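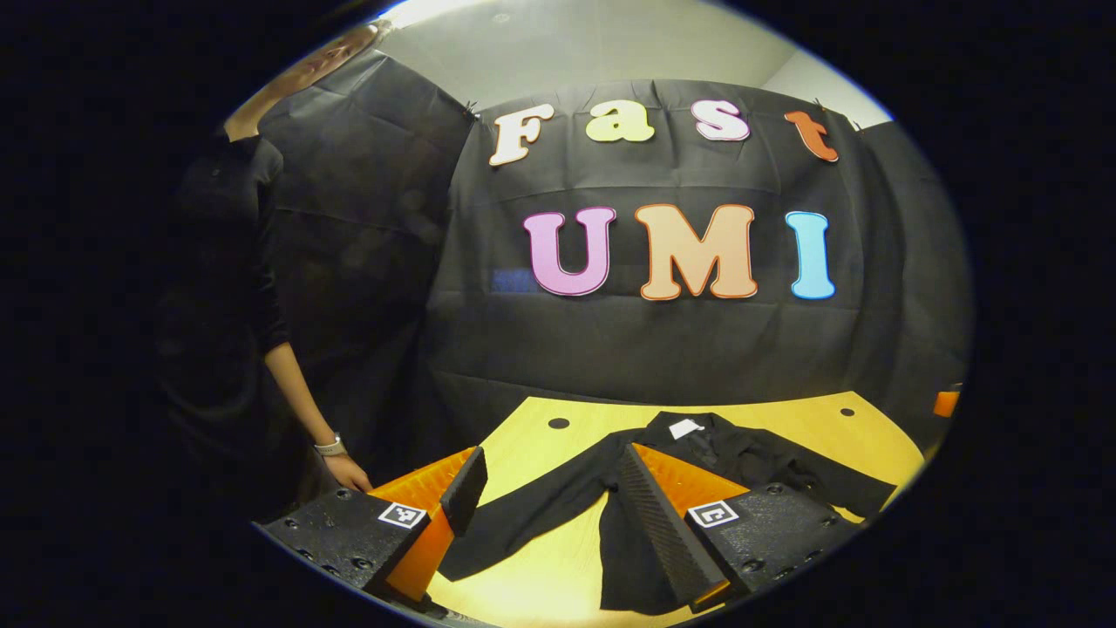 Black clothing laid on a table.

Neighborhood Safety | Winter Newsletter

December 18, 2022

Porch thefts: what we know and what you can do

Hello again, neighbors, and thank you to everyone who wrote in after the last newsletter (I am still working my way through the replies, so please bear with me!). Most of you wanted to hear about the packages that have been going missing along Echeverría Street and the lower end of Hunden Avenue, so I sat down with Officer Letay Moges over a very long cup of coffee and asked her everything I could think of.

She told me that 16 reports have come in so far this season, nearly all of them for boxes left out in the afternoon. Two people were arrested last week near the Taltero parking lot, and officers recovered six parcels, mostly clothes and a few toys. Some of the labels had been torn off, so if you reported something missing, do call and describe it as well as you can. Officer Moges would dearly love to get these things home before the holidays.

In the meantime, ask a neighbor to take in your deliveries, or have them held at the counter at Rorus Hardware, where Ignacio Navarrete has kindly cleared a shelf in the back. He is there until six most evenings and will want to see some ID, even if he has known you for years. And if you see someone following a delivery van, please don't go after them yourself. Note the plate if you can do it safely, and call the desk at extension 516.

We'll have Officer Moges at our February meeting too, so save up your questions, and bring a friend if you like. There will be soup.

Contact the newsletter editor | © 2022 Hunden Neighborhood Watch | Back to top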